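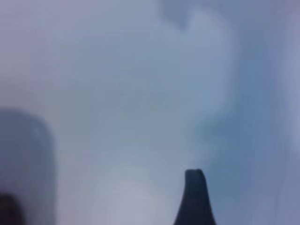
Information security careers at Brastton

Security Analyst, Insider Risk and Vendor Assurance
Brastton Shared Services, Wendo office (hybrid)
Full-time, ongoing

Brastton provides payroll, records and identity services to public sector clients across the region. The Information Security Branch is seeking an experienced analyst to assess the software suppliers whose products have access to client or employee data. The position reports to Pankaj Malhotra, Manager, Vendor Assurance.

Duties

The successful applicant will review the ownership, hosting arrangements and data flows of third-party products before purchase and at contract renewal. The analyst will examine access logs, prepare written risk assessments for senior management and assist with investigations into the unauthorised disclosure of personal information. The branch is replacing its supplier register, Clestinen, and the analyst will help to move 1,720 supplier records to the new system, Awasthi.

The position forms part of an after-hours roster and requires one Sunday shift in each roster period. Penalty rates apply. Travel of up to 10 days a year may be required.

Selection criteria

Applicants must have a degree in computer science, information systems or a related discipline, or equivalent work experience, and at least 2 years in a security, audit or privacy role. A sound knowledge of Australian privacy law is essential. Applicants must be able to write clearly for readers without a technical background. Experience in contract review will be regarded favourably.

Employment is conditional on a national police check and confirmation of the right to work in Australia. Applicants must declare any current financial interest in a software supplier.

How to apply

Applications should include a résumé, the names of two referees and a statement of no more than two pages addressing the selection criteria. They should be lodged through the Brastton careers portal by 5 pm on the closing date shown there. Interviews will be held in June and will include a written exercise of 20 minutes.

Enquiries about the position may be directed to Wayne Entwistle, Recruitment Officer, through the portal. Applicants who require an adjustment to take part in the selection process are asked to state this in their application.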